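Holloway Counter Kit -- sim scene pack for home-built arms

Back in stock as a download. Same pack we use at the Zandstead shared workshop to try out a grasp before letting a real arm near real crockery.

What you get: counter scene, 50 small household objects, 2 camera views (one wide, one down by the fingers), 100 starter layouts. Stone top, kitchen stuff, desk stuff. Swap in your own gripper model if you have one -- joint names are in the readme.

Needs a decent graphics card. Runs fine on my old one, just slow to load teh first time. Unzip, point the config at your arm, go. No license key.

New in build 2140: see-through materials fixed, fork tines no longer sink into the counter, egg mass corrected. Still to do: drawer scene. Maybe March.

Questions to Keyvan Rahimi, workshop desk, evenings are best.

Marble counter layout, both views:
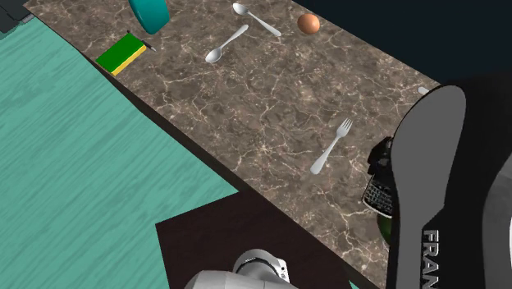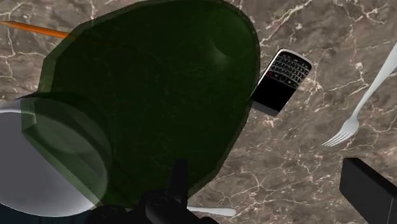 Nabila Teoh: Got this going on my Clerkham arm last night. Close view is great for lining up the fingers, but my grasps on thin stuff keep missing. Is there a friction seting for the cutlery or do I edit each one by hand?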